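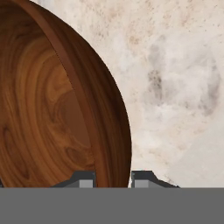 Large wooden bowl, walnut-like grain, close view

Support > Online shop > Product pictures > Closed tickets

11/19/18 -- Yannick Picard

Ticket 874. Product pictures load very slowly in the Punimley shop module.

Problem: after the update in May, the Chauvin catalog page needs 50 seconds to show all pictures. Text and prices come at once. The customer sees the same in two browsers and also on the phone.

Step 1. I cleared the cache of the shop and loaded the page again. No change.

Step 2. I looked in the server log. The line "resize failed, sending original" is repeated 1018 times. So the shop sends the full file to every visitor, and the small copies are not used.

Step 3. I checked the rights of the thumbnail folder. The update had made a new folder, and the Flornska plugin could not write into it. I gave the write permission back and started the resize job by hand. It stopped once with a memory error. I set the batch size to 2 and it went to the end.

Result: the page opens in two seconds. The customer has confirmed by phone -- I close the ticket. Please keep the old folder until the next backup.

Comments

Trastum_shop: Same log line with us. The permission was the reason, thank you.

mireille_k: Where do I find the batch size?

Yannick Picard: Settings, then Media, then Advanced. Save before you start the job.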